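OK, promised a thread on how I look after our two-arm cell, the one that does the peg board. We call it Dalto. It's mostly screws and cables, you've been warned

First thing every morning is the forearm screws. The shells hum a bit when the arms speed up, and over a few weeks the small screws start to back out. I go over both arms with a hand driver, never the power one. I cracked a shell with the power one in September and I'm still a little sore about it

Then the fingers. I move each one by hand with the power off and feel for grit. If a knuckle feels crunchy I blow it out and leave the grease alone – too much grease and it ends up on the pegs, and a greasy peg slides right out of the grip. Ask me how I know!

The board gets squared up next. We have tape marks on the table at the bench where I learned this, but here I do it off a corner jig from Revon that I set down, push the board against, and take away again. Takes 3 minutes once you've got the feel for it (my first try was most of a lunch break)

Cables! The thin white ones are what I fuss over the most. They need enough slack for the full reach and not so much that a wrist can catch a loop. I run both arms out to their far corners at slow speed and just watch the cables the whole time. Boring but it has saved me twice

Log from the last full service, 26 April 2024: right wrist swapped at 3,460 hours, left wrist still the original. The old right one had some play in it that I could feel but couldn't see, so the joint went back to Stullora in a box with a very long note from me

After a wrist swap you redo the zero. I do it at 75 percent of normal speed, then again at full speed, and if the two don't agree I start over. The new wrist needed nearly 1,784 tiny test moves before I was happy with it. Yes I let the script do the counting, I'm not a monster

Small pegs are the real test, by the way. The big cylinders forgive a lot. If the zero is a hair off you'll get the fat ones in all day long and then fumble every little one

A few from the peg board, both arms in over the table:
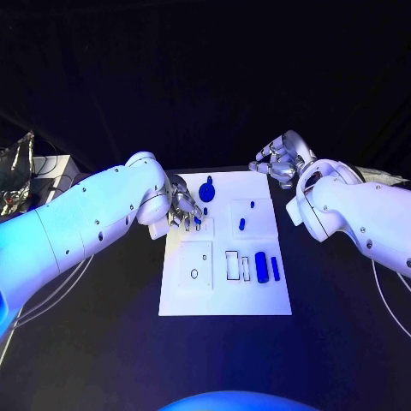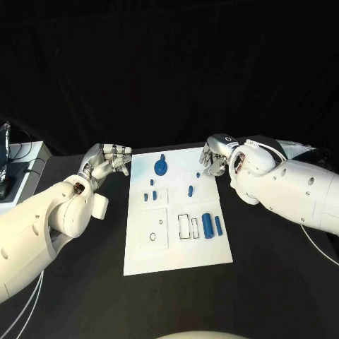 Right hand's got a peg in the next one

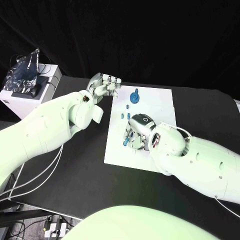

Manju Prajapati wrote back to ask if I redo the zero after a finger swap too, or only for wrists. In her shop they skip it for fingers and just nudge the grip point in software, and she says that holds up fine until two fingers get changed on the same hand.

I do the short version for fingers, one pass, slow. Might try the nudge on the left hand next time and report back

Contact Lyimo Cell Notes | © Nafula Lyimo | Back to top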